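Helju Kuusk
@heljukuusk

Thread on the "9 minutes of handwriting a day" thing, as my feed has been full of it since January and I have questions.

The claim: copy out a page by hand every morning and your memory sharpens, your sleep improves and you stop checking your phone. Devero sells a course on it. 600 quid. For copying.

I asked them where the numbers come from. They sent me a PDF. The PDF cites a survey of 500 people, all of whom had already bought the course.
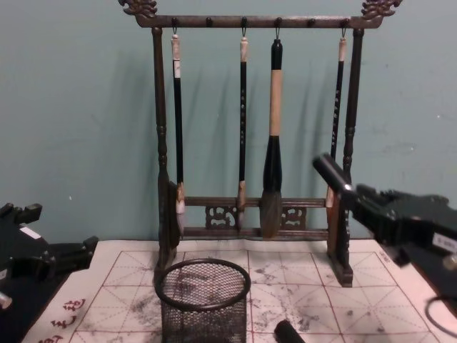 Then there's the paper. Dravotard says you need their 120gsm notebook or "the benefit is reduced". Reduced from what? Measured how? Two emails, no reply.

I like writing by hand. I've done it for years. My memory is terrible and I was up at 4am typing this.

Someone will say "it works for me". Fine, I believe you enjoyed it. Sitting quietly with a cup of tea before work is nice too and Vido haven't put a subscription on that yet.

De Smet's newsletter now says 3,000 words a week is the "threshold". Last month it was a page a day. Which is it?

If anyone has a proper study, with a control group, send it over and I'll read it. Please don't send me the podcast.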